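**Week 9 – Gathering demonstrations in simulation**
Notes by Chantelle Zwane

Welcome back, everybody! Last time we talked about what a learning system does with its examples, and today we get to the part I like best (and the part that takes the most patience), which is making the examples in the first place. You'll be working in Gillow, our simulator, and each of you will drive the gripper by hand through the reaching task until you have 12 clean runs saved.

A run starts when the arm leaves its home pose and ends when the fingers have closed and lifted. Please don't rush the approach. The learner sees the world mostly through the wrist view, so the moments when the object sits between the open fingers are worth a great deal to it, and if you fly through them there's very little left to learn from.

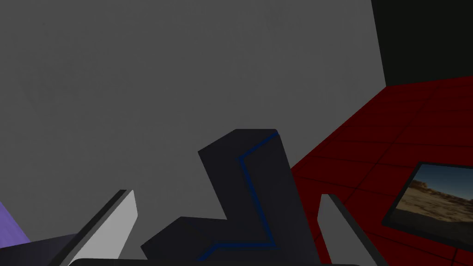
Now, about variety. Gillow changes the floor, the walls and the odds and ends lying around each time you press reset, and I know it's tempting to keep resetting until you get a plain room you like. Take what comes! The set we collected in May has 3002 runs in it, and the weak spot is still the crowded rooms – people skipped them.

If a grasp slips, keep the run and tag it "miss". We'll use those in Week 12.

Save everything to your own folder on Corkel before you leave, and read section 8 of the Aris guide for next time.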